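Section 4. Laying out the play kitchen table

By now you should have the table leveled and the shelf box standing on its own feet (if you don't, go back to Section 3, I'll wait). This is my favorite part of the whole Trerwood set-up, and it's also the part I did wrong the first time, so I've written down the order that works for me. The leaflet from Wongate gives it one paragraph and a phone number. I think it deserves a bit more than that!

You'll want a damp cloth, a dry cloth, the tub of play food and somewhere to put the packaging. Set aside 50 minutes if you have a helper under six, a lot less if you're on your own with a cup of coffee.

4.1 Wiping down and sorting

1. Wipe the tabletop and let it dry. Plain water is fine. I used a lemon spray once and it left a film that picked up every fingerprint in the house.

2. Tip all the play food and dishes onto a towel on the floor and sort them there. Big things in one pile, small things in another.

3. Put aside anything tall and narrow, meaning the bottles, cartons and shakers. They go in first, before you touch the dishes.

4. Stand the tall things up where a child can reach them without climbing. I give the ketchup a spot of its own, label facing out, because it's the first thing anybody grabs and the first thing to go missing. 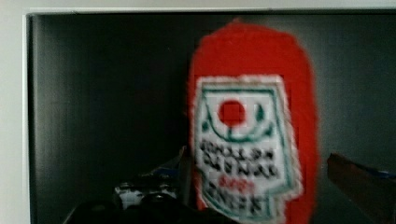
5. Check that each bottle stands steady before you let go of it. Rock it a little with one finger. If it wobbles, move it — the Sperling mat that comes in some kits has a raised seam down the middle and things lean on it.

Note: empty bottles from your own kitchen work every bit as well as the bought ones. Rinse them, leave them open overnight, and glue the cap on. Glue, please, and the strong kind. A friend of mine trusted hers to stay screwed shut and spent the evening looking for the cap under the couch.

Caution: caps, corks and anything else that fits inside a toilet paper tube should stay out of a set that toddlers use.

4.2 Placing the big pieces

6. Start with whatever is heaviest, which for most people is the toaster oven. Set it toward one end of the table with some room for the door. A play oven in the middle cuts the table in half and then you get arguments.

7. The cooking pot goes to the far end from the oven, with the spatula next to it. Two cooks can work that way without bumping elbows.

8. Lay the plate and the colander between them. I like the colander in the center, since it gets used for everything (washing, serving, hats).

9. Mugs and cups next. Keep them off the corners, where sleeves catch them.

10. Scatter the fruit last, and do scatter it. I used to line mine up by color and the kids just stood there looking at it like it was a museum. Strawberries in two different places get a game going much faster than a neat row.
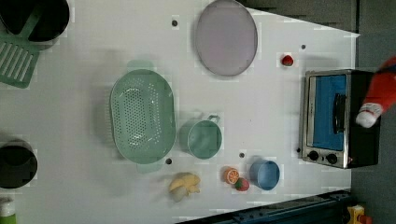 11. Now get down on your knees and look across the table from child height. You'll notice things you missed standing up, mostly handles poking out past the edge. Turn those in.

12. Try the oven door. Open it all the way, then close it, and if it knocks anything over, shift that thing and try again.

Note: if you have the older Justarix oven with the loose feet, put a square of shelf liner underneath. It slides otherwise, and a sliding oven takes the mugs with it.

Caution: a real oven used as a toy needs its cord taken off for good by someone who knows how. Unplugged isn't enough. Please don't skip this one.

4.3 Bringing the bottles to the table

13. Once the dishes are settled, bring over one bottle. One! I know there's space for more, and I know they look cheerful all together, but a crowded table is where things start rolling.

14. Put it near the plate, where the pretend fries are going to be anyway.

15. Standing or lying down are both fine. Mine starts every morning upright and spends most of the day on its side, and I've stopped fighting it.

16. When play is over, bottles go back first and food goes back last, the same order you set up in. It keeps the small pieces from ending up behind the tall ones.
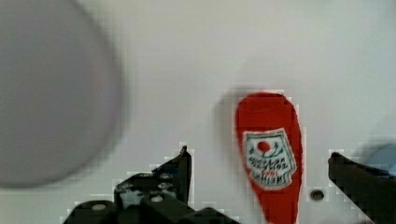
Madalena Bettencourt wrote in to say that she does it the other way around, food first and bottles last, and that her lot will put away 18 pieces of fruit without complaint as long as the ketchup stays out until the very end. She also wipes the bottles with a little dish soap in the water, as plain water never got the stickiness off hers. I've tried the soap since and she's right about that, so go ahead and add a drop in step 1 too. Rinse with a clean cloth afterward and dry everything before it goes back in the tub.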